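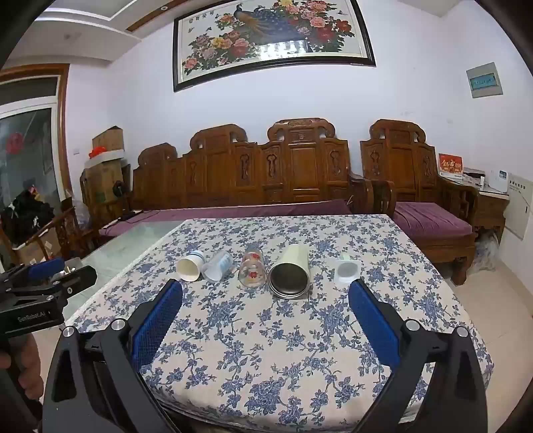 Cups and tumblers on the flowered cloth in the Fenlow sitting room.

Progress report to the Mondoma Fund, 2nd March

We are very glad to be writing to you again, and with a good deal more to tell than we had in January, when the Fenlow house had only just opened its doors and we were still hunting for enough chairs! Your grant of $596 for tableware and linens has gone a long way. We have spent $455 of it so far, most of it on tablecloths, dish towels and a second drying rack, and the rest is set aside for storage bins with lids.

The cups themselves nearly all came as gifts from families in Dollton and along Quezada Street, so very little matches, and we have grown fond of that. You will find a clear one with red flowers sitting beside a big pale tumbler with a metal rim, and a small white plastic container at the right end of the row. Our guests pick their favorites early and tend to stick with them.

Since opening we have served 335 visitors at our afternoon teas, and 89 of them have come more than once. The sitting room, with its long carved sofa, has become the spot where people linger after the cups are gathered up, and clearing away often takes longer than the tea itself because of all the talking (we would not change it).

Two things are still on our list. The kitchen shelf needs to be lowered for our shorter helpers, and we would like a few more lightweight cups for guests who find the heavy ones hard to lift. The remaining $141 should cover the bins, and we will send the receipts along with our next report.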